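Kitchen Arm Tips: When the Grip Lets Go

I've had an arm on my kitchen table since June, and I get a lot of mail from people who want one to put the cutlery away. So let me tell you about the knife first, because it's the mistake I'd most like you to skip!

I was running a simple pick and place. Grab the table knife, lift it, carry it across, let go. It had gone through 212 runs without a hiccup and I'd gotten lazy, leaning in with my coffee to watch. On the next one the fingers closed, the arm started up, and the knife slid, swung around and shot off the table past my elbow. A table knife won't do much to you, but I'd been planning to try the paring knife that same evening (I didn't).

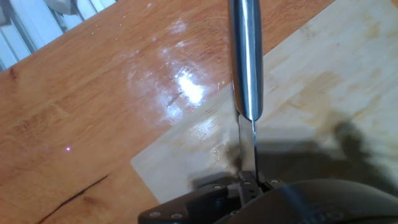
The fault was dull once I found it. The grip setting had gone back to its default after an update, so the fingers were closing far too softly for smooth steel. Nothing beeped. The software thought it was holding the knife just fine, and it kept right on thinking that while the knife was under the stove.

Here's what I do now.

Check the grip setting every single time you power up. I wrote mine on masking tape and stuck it to the laptop lid.

Wipe the handle and the finger pads with dish soap and water, then dry them well. Butter is the worst. A thin film of cooking oil is nearly as bad, and you won't see it.

Do a tug test. Close the grip, hit pause, put on a cut-resistant glove and pull gently on the handle. If it creeps at all, stop there.

Slow down the turns. I was swinging the wrist a full 180 degrees in one go, and that's a lot to ask of a narrow strip of metal. Now I break it into 3 short moves with a pause after each.

Keep the stop button on your side of the table. Mine was behind the arm, so I'd have had to reach past a moving knife to get to it. Silly, I know, but go look where yours is!
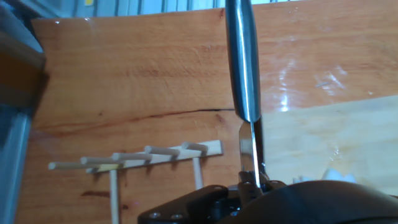

My friend Yaroslav Levchenko has a bigger arm in his workshop over in Sarkham and his went the other way. He'd turned the force up so nothing could slip, and it bent the end of a good palette knife and cracked a finger bracket. The spare came from Stonham and took forever. So please don't just crank it up to the top and call it fixed. Go up a little at a time, and try it with a wooden spoon before you give it anything metal.

One more, for those of you with kids or pets in and out of the room: I never start a run with anything pointed unless the door is shut. And if a piece does fall, let it fall. Hit stop, wait until the arm is completely still, then pick it up.

Next time I'll get to mugs, which I've only broken on carpet so far.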